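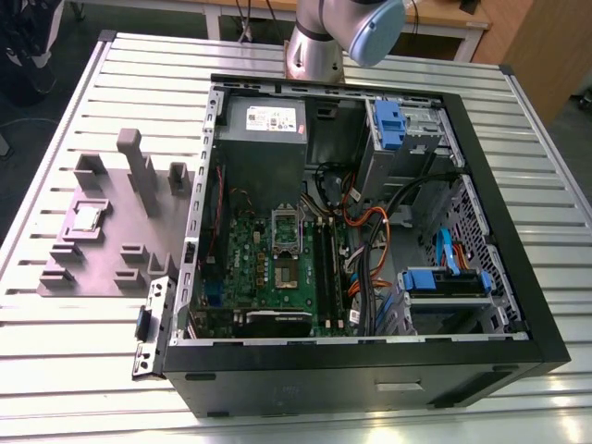 Section 4: Fitting the processor

By now the side panel should be off and the computer lying on its side with the open face up. If you've skipped ahead, please go back to Section 3 – it's a short one, and it covers switching off at the wall, which matters more than anything on this page.

You'll want good light and a quarter of an hour when the phone isn't likely to ring. The job itself is quick. Most of the trouble we hear about at Skukorstead comes from people hurrying the part where the chip goes in, so take your time and have a cup of tea first (well away from the bench, please!).

CAUTION: Touch bare metal on the case before you handle the chip or reach inside, and again any time you've walked away and come back. Carpet and wool socks are the usual culprits in January if you're working through a Canadian winter.

1. Find the processor socket on the motherboard. If thick power cables are lying across it, ease them to one side. You don't need to unplug them, and please don't tug.

2. Make sure the metal frame over the socket is raised. If yours is still closed, release the lever as shown on the card that came with your board, then lift the frame gently until it stays up by itself.

3. Look straight down into the socket. It should be clean. If you spot a hair or a crumb of dust, use a puff of air from a rubber blower – never a cloth, a brush or your fingertip.

4. Pick the chip up by its edges, with the silver side facing you. Match the corner marking on the chip to the one on the socket.

5. Lower it straight down and let go. It should settle under its own weight. Don't slide it around to find its place; if it sits crooked, lift it out and check the markings again.

6. Close the frame and bring the lever down until it catches. The lever will feel stiffer than you'd like, and a bit of a creak is normal.

Note: If you need to set the chip down partway through, put it in its tray, silver side up. A bare benchtop will do it no favours.

Note: Leave the cooler off for now. The thermal paste and mounting screws are covered in Section 5, and the colour key for the cables is on page 68.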